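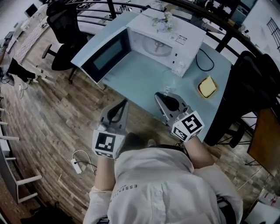 Kitchen and laundry tips for sports families

Washing knee pads without wrecking them
Turn them inside out, zip them into a mesh bag and run them on cold with half your usual soap. Skip the fabric softener! It coats the stretchy fibers and traps the stink. Hang them by the top edge, out of the sun, for 2 days if the padding is thick.

Smelly water bottles
I love this one. Put a spoonful of baking soda in the bottle, fill it with warm water and leave it overnight - then pull the rubber ring out of the lid and scrub under it with an old toothbrush. Do the ring every week in August, when practice runs long and everything grows.

Freezer oatmeal squares
Bake a big pan, cut it up and freeze the squares flat before you bag them. They keep nearly 3 months, and they thaw in a gym bag by warm-up time. Tzu-hsuan Liu wrote in to suggest mashed banana in place of the sugar, and wow, it's so good!

Updated 2 May 2018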